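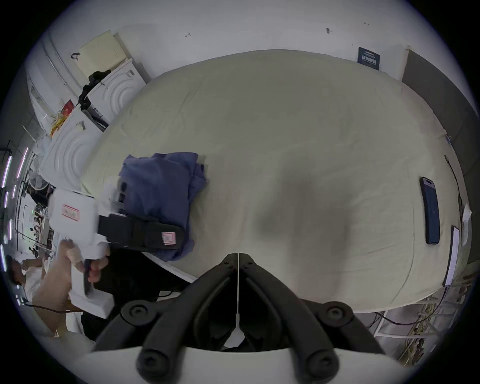
*Figure 1. Garment task, seen from the hand-held gripper. The navy garment lies in a heap on the left.*

## 1. Question

Our group wanted to know whether a machine can do ordinary chores yet, at home or on a shop floor. That is too big for one term, so we narrowed it to one chore: take a crumpled garment off a cloth-covered table, spread it, fold it and put it to one side.

## 2. Setup

Demonstrations were recorded with a two-finger hand-held gripper. A person moves the gripper through the chore, and the recording is later used to train a policy for an arm with the same fingers. We trained with Pranutel, the software our department already had installed, and ran the tests in the Verunska lab.

We recorded 524 demonstrations. We kept other objects on the table in part of the set. In Figure 1 there is a phone in a dark blue case on the right, and a black case lies across the lower part of the garment. A home table is rarely clear, and a stockroom table never is, at least at the Stikcombe store where two of us have worked.

## 3. Chores tested

| Chore | Our rating |
|---|---|
| Pick up garment from heap | works most of the time |
| Spread garment flat | unreliable |
| Fold once | works if spread is good |
| Move small object aside first | poor |

Picking up was the easy part. The policy learned to close the fingers on a raised fold and lift. Spreading was where most runs ended. The table cloth is soft and wrinkles easily, and the fingers would pinch it along with the garment and drag both. We tried lowering the grip force, which helped with the cloth but made the garment slip.

Dark fabric was also harder than light fabric. In a navy heap the folds and the shadows between them look nearly the same to the camera. We added a lamp in the second half of the project and saw a small gain.

## 4. Time

A person in our group folds a shirt in 6 seconds. The best complete run by the arm took several minutes, with one reset. All training runs together used around 3700 minutes of computer time – more than we had planned for.

## 5. Answer so far

For this chore, no. A shop could maybe use the pick-up step alone, for example to feed a sorting bin, but a person would still have to fold.

## 6. Still to do

- Repeat the spread test on a bare table
- Record more light-colored garments for comparison
- Try a thinner fingertip
- Label the failed runs by cause (half done)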